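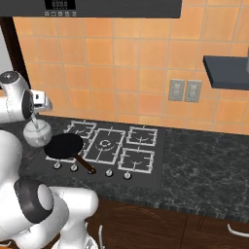

Kitchen & Bath > Walls and Backsplash
Thread: Do I really have to reseal grout every year?

mitra_h
Posted May 4, 2018
OK so we bought our place in February and the kitchen has ceramic tile behind the stove, and the seller left a note saying the grout has to be sealed "every spring, no excuses." I have never sealed anything in my life. I went to the store and there's a whole shelf of the stuff, plus little applicator bottles with wheels on them, plus a spray, and the kid in the aisle told me something totally different from the note. Do you all really do this every year? It's cement grout, light colored, and it looks fine to me except one greasy patch near the burners.

gstrazds
Every year, yes. I do mine the first free weekend after the windows can stay open. It takes an afternoon and it's boring. Put on a ball game.

BabatundeM
Every year is overkill for a wall, sorry Gediminas. A shower floor, sure. A backsplash gets splattered and wiped, it doesn't sit under water. Do the drop test first: put a few drops of water on the grout line and wait ten minutes or so. If the grout goes dark, it's drinking it up and you can seal. If the drops just sit there, put the bottle back in the garage and go do something fun.

gstrazds
I've done the drop test. It passes behind the toaster and fails behind the stove, every time. So now you're testing every foot of wall. Easier to just seal the whole thing.

BabatundeM
Or seal the two feet that fail??

mitra_h
Ha, OK, I did the drop test last night. Sink side: beads up. Stove side: dark in maybe a minute. So I guess you're both right, which doesn't help me much.

margus_p
Clean before you seal! I can't say this loud enough. I sealed over cooking grease at our old house on Zirnov and basically locked the yellow in. I had to scrape out a whole section with a grout saw and do it over, and my wife still brings it up. Use warm water, a little baking soda, an old toothbrush, then rinse and rinse again. Then leave it alone for a full day, longer if it's humid.

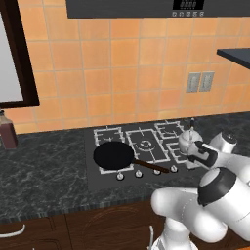
My rule for how much to clean is pretty simple, I go by where the cooking happens and then go one tile farther than I think I need to. Grease travels up and sideways more than you'd expect. Mitra, if your setup is anything like this one, with a frying pan on the front left and the kettle on the right rear, I'd go after the wall on the frying pan side way harder. Kettle steam wipes off. Bacon does not. Also, thin pale lines between orange tiles like those are going to show every bit of it, so look at yours in daylight before you decide you're done.

rasmus.s
Am I the only one who'd skip sealer and go epoxy? I regrouted ours with epoxy and haven't thought about it since. The stuff costs more and it sets up fast, so mix small batches and have a buddy wiping behind you.

BabatundeM
Rasmus, she has one greasy patch and you want her to regrout the kitchen lol

rasmus.s
I'm just saying it's an option! If she's going to be out there every spring with a tiny wheel bottle, that adds up.

gstrazds
Epoxy haze on the tile face is a nightmare if you miss it. I helped my brother-in-law with his and we were scrubbing until midnight. Never again.

mitra_h
Not regrouting, I promise. Plan for Sunday is scrub, wait, test again, seal the stove side only. Last question, the wheel bottle or a small brush? Somebody at work said the wheel dribbles.

margus_p
Small brush. The wheel is OK on a floor but on a wall it runs down your wrist. Wipe the extra off the tile within five minutes or you'll get a cloudy film.

BabatundeM
Brush, and get one with an angled tip if you can. Tape off the counter too, especially if it's stone.

gstrazds
Brush. See, we agree on something. Still doing my whole wall though.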